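The plant corner gets cleared out in November, before the heating goes on for good. Paper collects there all year, and the pots hide most of it until you get down to floor level.

I use a light blue bag, thin enough to see through, with a capacity of 40 liters. It has no drawstring, so the rim has to be held open while the paper goes in. Crumpled sheets take up far more volume than they should - flattening them first would help, but I rarely do it. Cans go in the same bag and are sorted out later.
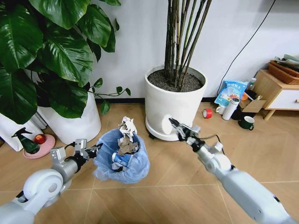

Bag by the pots, can near the opening.

The tall stems are in a white cylindrical planter on a round caddy with casters. The planter is filled with gravelly soil and is heavy, so I bought the caddy from Luven after scraping a floor in the last apartment. The pothos has no caddy. I sweep up to its pot and stop there.
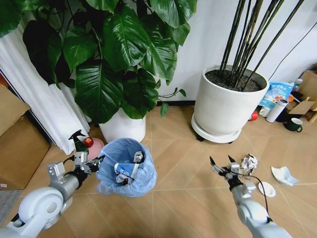
Plerska, November

The tiled floor is the slow part. Grit settles in the grout lines and a wide broom passes over it, so I go along the joints with a 2-inch brush. Loose paper comes up first, then the small items by the plant, then the spray bottle goes back on its shelf. Maiara Rezende asked how long the corner takes: 17 minutes, with nine of those spent on the grout.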